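Small shelves, full cans: a talk with Krisztina Szénási

Krisztina Szénási has been stocking the break room at Quartey for three years. The firm rents the second floor of a former print shop, and the room has one window, one sink and no pantry. We spoke on a Tuesday, before the lunch crowd came in.

She started with a sign-up sheet. People wrote down what they wanted to drink and she ordered it. "That lasted until October," she says. "Everybody wrote down what they'd had the day before, and then they wanted something else."

Now she orders by the case and keeps a record of what goes. Last year the room went through nearly 2,000 cans. Seltzer was the largest part of that, and cola came second.

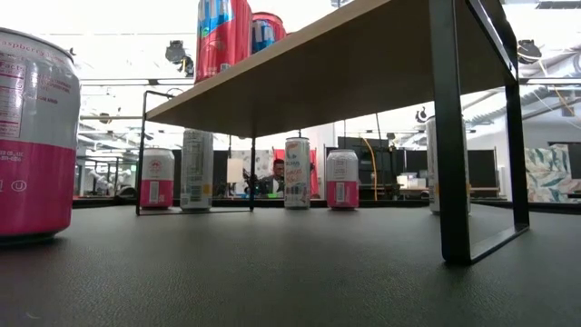
Storage was the harder problem. The refrigerator belongs to the whole floor and is full of lunches by nine, so the drinks stay out and people add ice. Szénási tried a plastic bin first, but the cans at the bottom were never taken. She then bought a few low risers from Wendano, a light wooden board on two black metal leg frames, and set them on the tables. Red cans can go up on the board and the white-and-pink ones stay down on the tabletop. "You can get a short can under there with no trouble," she says. "A tall one, you want to measure first."

Her colleague Cempaka Simanjuntak wanted a closed cabinet. The two of them priced one from Vuketti and it came to $473 before delivery. "I still think a door would be nice," Simanjuntak says. "Krisztina thinks people forget what's behind a door."

Szénási does think that. She also wants to see at a glance what is running low, and she does her check at four in the afternoon, on her way to the mailroom. Raspberry is the flavor she gets asked about most. The next order goes in on Tuesday, with two extra cases of it.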